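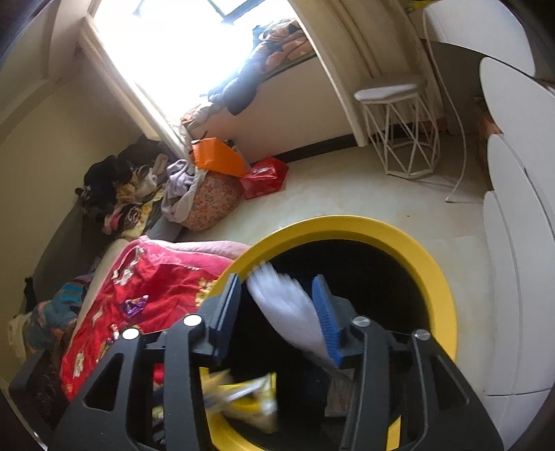
Uliana Tymoshchuk
Hesis Group, Nukville
February 14, 2022

3.2 Collecting the tidying episodes

Early drafts of our protocol asked people to stage a mess. They were terrible at it. A staged mess has a kind of politeness, with every sock a reachable distance from the next, and a policy trained on it panics at the sight of a real bedroom. From April on we dropped the staging and asked the 34 participants to tidy whatever they had been meaning to tidy anyway. Supply has not been a problem.

Each participant took home one Sivadus hand-held gripper and a sheet with 2 rules: one object per grasp, and no helping with the free hand. The second rule was broken in 73 episodes, which we kept out of the training split and still look at when morale is low.

Figure 1. A bin episode from the Ouali set, seen from the gripper's own camera. A crumpled white plastic bag is pinched between the fingers over the round bin; candy wrappers lie on the red blanket at left.

Bags and wrappers make up the least glamorous part of the set and the most useful. A plastic bag has no fixed shape, weighs next to nothing, and blurs in the image as it moves, so pose labels for it are mostly an act of faith. We do not attempt them. The learner gets the raw view, the finger width and the tool's path, and works out its own opinion of what a bag is.

Deciding what counts as trash is harder. Clothes heaped near a bin are not trash, however strongly the annotator may feel. We therefore label only what the participant threw away, and treat every other object in view as wanted. Episodes run at most 30 seconds. Longer ones tended to contain a single grasp and a good deal of reconsidering, for which we have no action label.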